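Posted 2/26/25 | Brenby Community Notices
4 shares | 0 comments

Volunteers wanted: winter shelter and flood response team

The Brenby flood response team is looking for 19 new volunteers to help open and run emergency shelters. You do not need any experience. You must be 16 or older, and anyone under 18 needs a signed form from a parent.

Volunteers set up cots, register people as they arrive, hand out meals and keep supply lists up to date. Shifts last three hours. Most call-outs come at night – please apply only if you can answer your phone after dark.
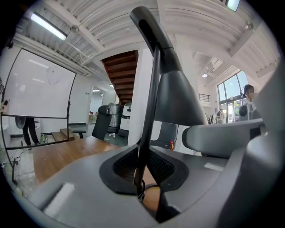 One current member, Uçar, told us the first shift in December was mostly carrying blankets and finding phone chargers, and that the registration desk is the job to ask for if you like talking to people.

Training is free and takes two evenings at the Flenada Street hall. It covers first aid, shelter registration and radio use. Tromex is paying for vests and flashlights. Mileage is paid for call-outs outside town.

To apply, pick up a form at the hall or ask for one by mail. Tell us which nights you are free and whether you can drive a van.

Get local notices by email. Enter your address to subscribe.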